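20 de enero de 2020

Me levanté a las siete menos veinte y no desayuné hasta llegar. El autobús 37 venía lleno y fui de pie hasta la parada de Tratach. Hacía frío, pero sin viento.

Hoy tocaba el mueble blanco, el de los cajones. Llevo desde julio diciendo que hay que vaciarlo y siempre hay otra cosa antes. El primer cajón fue fácil: tornillos, dos metros, cinta aislante seca que tiré sin mirar. Las instrucciones de la estantería Marnitz las guardé, aunque la estantería ya no la tenemos. El segundo tenía papeles de Eynon, facturas sobre todo. Las puse en una carpeta y la carpeta la dejé encima de la silla de la entrada, para no olvidarme.

El tercero es el de las bolsas. Todo el mundo mete allí las bolsas de plástico arrugadas y luego el cajón no cierra, o cierra y no abre. Las que estaban rotas fueron a la basura. Las buenas las doblé en triángulo, como hacía mi madre, y ocupan muy poco. Conté cuarenta y me pareció una barbaridad.

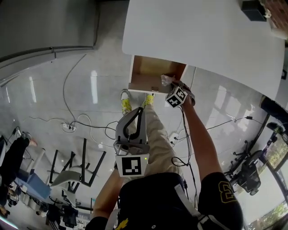

Por la tarde

Comí lentejas del táper, sentado junto a la ventana. Después seguí con el suelo. Las baldosas brillan mucho con las luces del techo, y por eso parece limpio cuando no lo está. Entre los cables no hay quien barra: blancos y negros, todos cruzados, y las regletas en medio del paso. Otro día habría que juntarlos con bridas. Lo apunté en la lista de la compra — bridas, bolsas de basura grandes, bombillas.

Al cajón le pasé un trapo antes de volver a meter las bolsas. La madera clara de los lados está bien, solo tenía polvo en las esquinas. Corre mejor ahora que pesa menos. El frente blanco lo limpié con el producto de Druris, que huele a limón y deja cercos si no se seca enseguida.

Me quedó sin hacer el estante de arriba. También falta devolver la llave pequeña, que sigue en el bolsillo del abrigo.

Volví a casa a las seis y media. Cené una tortilla y llamé a mi hermana, que sigue con la tos. Me duele un poco la espalda de estar agachado — mañana me pondré la faja si me acuerdo. Leí tres páginas y apagué la luz.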